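Manthorpe Neighborhood Choir
Minutes of the Fall Members' Meeting, Nov 16, 2021

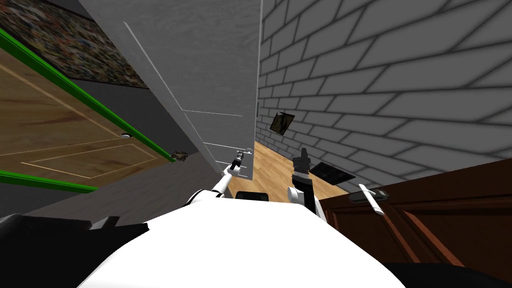
White paneled door, brick wall and green door frame

Present: Rosemarie Seidel (chair), Bautista Cáceres (music director), Josefina Echeverría (accounts), Ximena Quezada (minutes), and a very good turnout of singers from all four sections. Apologies were received from Yamila Fuentealba, who sent her love and a tin of ginger cookies, both of which were passed along the rows.

1. Welcome and last minutes
Rosemarie opened the meeting a little after seven and said how lovely it was to look out and see the altos and the basses in one room again after so many months of singing at our kitchen tables. The September minutes were read and accepted with one correction. The piece dropped from the fall program was the Plirham carol and not the Plirham lullaby, which we are still very much singing. Ximena apologized to the sopranos, who had been worried.

2. Music director's report
Bautista thanked everyone for their patience during the first weeks back. He feels the blend is returning nicely, though he would dearly like more of us to look up from our folders, especially at the ends of phrases. There are now 12 pieces in the winter program, and he would be happy to lose one if the evening runs long. After some discussion, in which nearly every piece turned out to have a devoted defender, it was agreed to keep them all and shorten the spoken introductions. Bautista said he took the hint.

The tenors asked whether the second verse of the lullaby might go down a half step. Bautista will try it both ways at the next rehearsal and let our ears decide.

3. Accounts
Josefina reported a balance of $976 after paying for sheet music and the piano tuning. She reminded us that fall dues are $60 a person, and that anyone who would find it easier to pay in three parts should simply have a quiet word with her. Several members asked if we might buy proper black folders, as the old ones shed their corners all over the floor. Josefina has a price from Quinlan Music and thought it fair, but would like to see a sample before we spend anything. Agreed. She will bring one to the next rehearsal.

4. Winter concert
The concert will be held at Drovex Hall, as in years past. Rosemarie has spoken with the hall and we may have the room from three o'clock to warm up. Doors open to the public at half past six. There was a long and friendly conversation about whether to wear scarves in section colors. Those in favor felt it would be cheerful — those against remembered how warm it gets under the lights. A show of hands came down for scarves, with the understanding that anyone may take theirs off at intermission.

Yamila has offered by letter to look after the printed programs again. Her offer was accepted with real gratitude, and would all members please send her the spelling of their names exactly as they wish to see them.

5. New singers
Two people came to listen at the last rehearsal and both hope to join us after the new year. Rosemarie asked that each be given a seat beside someone who knows the music well. Bautista would be especially glad of another low bass, should anyone have a brother-in-law to spare.

6. Any other business
A gray wool glove and a pair of reading glasses are still waiting to be claimed from the piano bench. Please check your pockets and your memories.

The question of a summer picnic was raised and put off until spring.

Rosemarie closed the meeting at ten to nine, and we finished with one verse of the lullaby in the old key.

Actions
Bautista: try the lullaby in both keys
Josefina: bring sample folder
Rosemarie: confirm warm-up time with the hall in writing
Ximena: send Yamila the list of members

Minutes taken by Ximena Quezada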